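## 4. Comparing jaw sets on soft, rolled material

By now you should have the Avach hand-held gripper mounted, charged and paired with the Dramani controller. Before you settle on a jaw set for good, please give yourself an unhurried afternoon to try the short jaws and the long jaws one after the other. We know it's tempting to pick the pair that looks sturdier and move on, but soft goods have a way of changing people's minds!

Leather is a lovely material to start with. It gives a little, it shows you where the pressure lands, and it's kind to the jaw faces.

1. Turn the force dial all the way down, then bring it up to 13. Leave it there for the first round with both jaw sets.
2. Roll a piece of leather by hand and stand it upright between the open jaws.
3. Squeeze the trigger slowly until both jaws touch the roll, and keep squeezing until the roll stays put when you let go of it.
4. Look at the camera preview. The crosshair mark on the body plate should be sharp, and the roll should rise above it.
5. Tilt the tool gently to each side – a wrist's worth of movement is plenty – and watch whether the roll shifts.
6. Save the clip under the name of the jaw set and repeat.

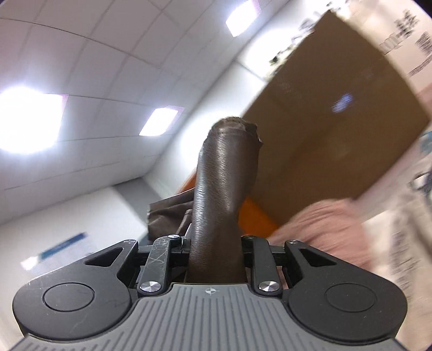
Pastwood wrote back after trying the draft of this section that the long jaws held well at 13 but left a crease in thinner hides, and that they got a nicer result by dropping to the short jaws and raising the force to 19. We've repeated that on our own bench and agree, so if your material is thin, do start there.

> **Note:** A roll that leans a little is fine. What you're comparing is whether it leans the same way at the end of the clip as it did at the start.

> **Caution:** Don't go past 100 on the dial with any soft material, and keep your fingers clear of the links while the jaws are closing.

### 4.1 Choosing between the two

7. Play both clips side by side in Flarulgate, using the **Compare** view.
8. Check the jaw opening trace under each clip. A flat line means a steady hold – a slow downward slope means the material is still being squeezed.
9. Pick the jaw set with the flatter trace and enter it under **Tool > Default jaws**.

The pads are due for replacement after 3,000 closings, whichever set you choose. The counter starts over when you hold the reset button until the light blinks twice.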